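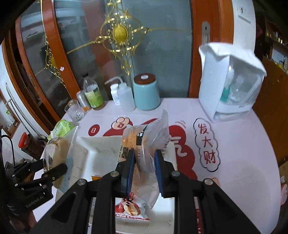

Snack wrappers over the open box. Something bread-like on the left, the tan and orange package in the middle.

Search stories, builds, people

The Crinkle Problem
21st March

I have now spent more of my adult life thinking about plastic film than I ever planned to. It started in November, when I moved my bench into the shared workshop at Tasstead and announced to anyone near the coffee machine that I was going to build a pair of grippers that could pack snacks into a box. Snacks! How hard could it be? A cookie weighs nothing and the box doesn't fight back.

Well, the wrapper fights back. Rigid things are lovely to grab (I had a bottle sorted on my first weekend) because they stay the shape they were when you aimed at them. A clear bag with a bun in it has a bun part and an air part and a loose flappy part at the end, and if you close on the flap you've picked up a flap. Squeeze the middle and you own crumbs.

My first fingers were flat plates I cut on the shop's old Belhaj router, and they were terrible. Second set, foam, which was great for a day and then shredded. The third had a curved face I was very proud of and would rather not discuss. Set number 4 is the one I kept: two fingers on hinged links, with ribbed pads facing each other on the inside. The ribs let the film bunch up a bit and give the grip something to bite, so I can close gently and still hang on.

The links took longer than the pads. I wanted the fingers to stay parallel the whole way in, and mine kept toeing inward like a shy kid in a school photo. I ended up redrilling every pivot hole on the Trondier press, which has a wobble everybody in the shop knows how to lean against, and going up one pin size. Slop gone. I did a little dance.

Then there's practice, which I log because I'm that kind of person. The notebook says 3478 grabs so far. Of those, 1256 were bread, my nemesis, and I ate the casualties until I really couldn't look at another roll. I do most of it at a table with cartoons printed all over the top, bottles and jars lined up along the back, and the box right in front where I can reach it. A busy table suits me fine. My kitchen is a lot worse.

The part I still can't do well is letting go. Film clings to the pads, so the packet rides back up a little as the fingers open and lands crooked on whatever is already in the box. I've tried chalk (messy), a tiny flick of the wrist (messier), and I've got 12 strips of Grovano pad material on order in a harder grade. If those don't do it I'm going back to the router and cutting the ribs wider apart, and maybe trying crackers for a while.

Shares 12
Comments 4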